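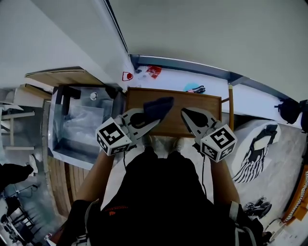 The two handhelds over the tray, left jaw closed on the navy cloth.

Second round of notes on the hand-held grippers. Last time I compared weight and trigger feel. In this round I only cared about cloth, and about whether tracking holds up when both hands work close together.

The task is dull on purpose. Pick up a dark knit piece, move it between the tray and a clear bin, or pass it from one gripper to the other. I ran nine takes with the curved fingers, all with the marker cubes on. Robel Hadgu ran the same task afterwards using my calibration file.

Curved fingers are fine on a folded edge. They are less fine on a single layer lying flat, where the tips close over the fabric and come up with nothing. Pressing down before closing helps, but then you are recording a contact that a real arm may not tolerate.

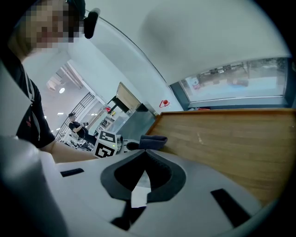

Calibration took longer than the takes. The fisheye model that ships with Tokel fits the center well and drifts toward the rim, so I refit it with five coefficients and dropped the outer ring of detections. Reprojection error came down enough that I stopped looking at it.

Cube tracking from the head camera is solid as long as one full face is visible. It gets worse when I roll the wrist inward, and dropping cloth into the bin makes me do that every time. Robel holds his elbows wider and got cleaner tracks - a point for operator training, I suppose, or for a different cube mount.

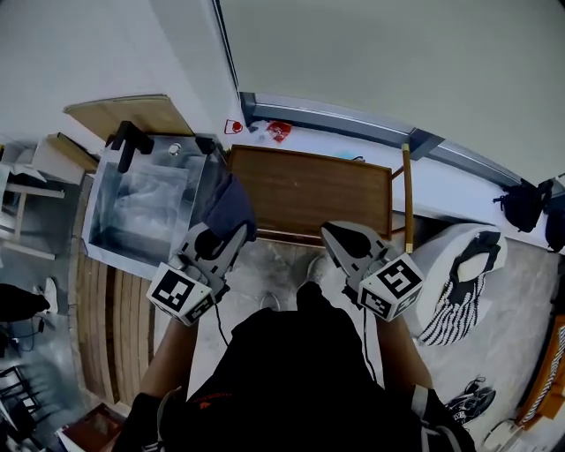
The cables remain a nuisance. Mine run back along the forearm, and on a long reach the right one tugs just before the fingers close. Bezawit Beyene suggested routing it under the wrist strap. I tried that for two takes and it was better, though it makes swapping hands slow.

Handover is the hardest part for the wrist cameras. Once the cloth is up close to the lens it hides most of the background, and visual odometry has little left to work with. The IMU carries it for a short while. After that I trust the cubes or I throw the segment out.

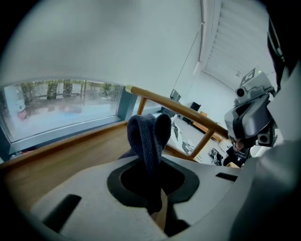
Next is the same task with the flat Trodton fingers. Raw logs go up once I have fixed the timestamps, probably later in October.

Comments

Florence Poirier
Did you lock exposure on the wrist cameras? Ours hunted badly whenever a window came into view.

Ibsa Gebretsadik
We saw the same rim drift in Tokel. Masking the outer ring was enough for us, no refit.

Robel Hadgu
My elbows were wide because the strap pinched.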